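Golus Household Manipulation Program
Progress report to Stumwood, second reporting period
Work package 3: Operating rules and evaluation practice
Prepared by Puspita Wuisan, Cikbridge

1. Status

Work package 3 is on schedule except for item 3.4 (external review of the stop rules), which has slipped to December. Spending is within the approved budget. No change to scope is requested.

The purpose of the package is to write, test and release a set of rules for running pick-and-place policies near soft furniture, first in simulation and then on the physical arm at the Sumampouw site. Version 2 of the rule set was released internally during this period. It contains 14 rules, down from the 19 in version 1. Five were merged into others after Yoga Wijaya found that operators were applying them inconsistently.

2. Changes to the rule set

Rule 2 (clearance). Version 1 gave a single minimum clearance between the gripper and any fixed surface. This did not work for seats and cushions, where the target object lies on the surface that has to be avoided. Version 2 separates the approach phase from the contact phase. During approach, the clearance applies to all surfaces. During contact, the supporting surface is exempt but side panels and backrests are not.

Rule 5 (start state). Each episode must start from a logged arm pose with the gripper open. Episodes that start from any other pose are kept but marked as excluded before scoring. Exclusion after scoring is no longer allowed — this was the main finding of the internal audit by Nisha Tiwari.

Rule 8 (low-contrast objects). Any layout in which an object is close in color to the surface under it must be tagged before the run. Results for tagged layouts are reported separately and may not be averaged into the main figure.

Rule 11 (reset). The operator may not adjust a layout between the reset and the first motion command. If a layout is wrong, the episode is voided and the reason entered in the log.

3. Simulation runs

The plan called for 1000 simulated episodes under version 2. All were run. Three were voided under Rule 11, leaving 997 for scoring. Melati Manurung checked the logs against the voiding criteria and agreed with all three decisions.

Scoring is split into task outcome and rule compliance. A run that moves the object to its goal but breaks a clearance rule is recorded as a task success and a compliance failure, and both entries go into the report. Earlier work in the program combined the two, and those results should not be compared directly with the ones due in the next period.

The sofa layouts took the most review time. The side panel restricts the approach from one direction, and small errors in the planned path are enough to trigger Rule 2. Objects at the base of the panel are reviewed individually. Thin, flat objects on the cushion fall under Rule 8 where the colors are close.

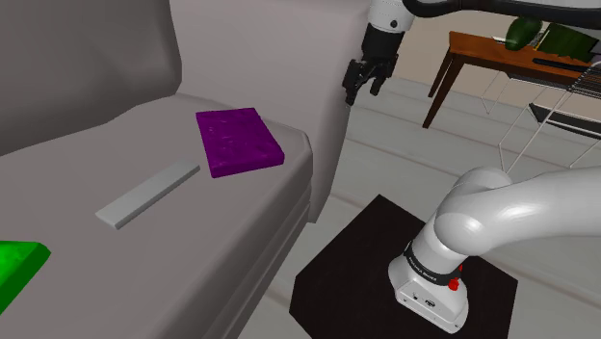
Figure 1. Simulated sofa layout with the purple block and the light-gray bar on the seat cushion. The bar is nearly the same color as the cushion (Rule 8).

4. Issues and risks

Cushion model. The simulator treats the seat as rigid. Contact-phase results on seats are therefore provisional until they are repeated on the physical arm. Hòa Ông is preparing the test procedure.

Operator training. The Sumampouw operators have been trained on version 1 only. A half-day session on version 2 is needed before physical runs start. Until then, physical work is limited to calibration.

External review. The reviewer asked for the stop rules in a separate document with their own version number. We agree with the request, and it accounts for the delay in item 3.4.

5. Next period

— Complete scoring and issue the compliance tables.
— Deliver the version 2 training session at Sumampouw.
— Run up to 11 layouts on the physical arm, starting with tabletop layouts and moving to seats once the test procedure is approved.
— Submit the stop rules for external review in December.

6. Decision requested

Stumwood is asked to confirm that item 3.4 may be delivered in December without affecting the release of the next payment. A written reply to Puspita Wuisan is sufficient.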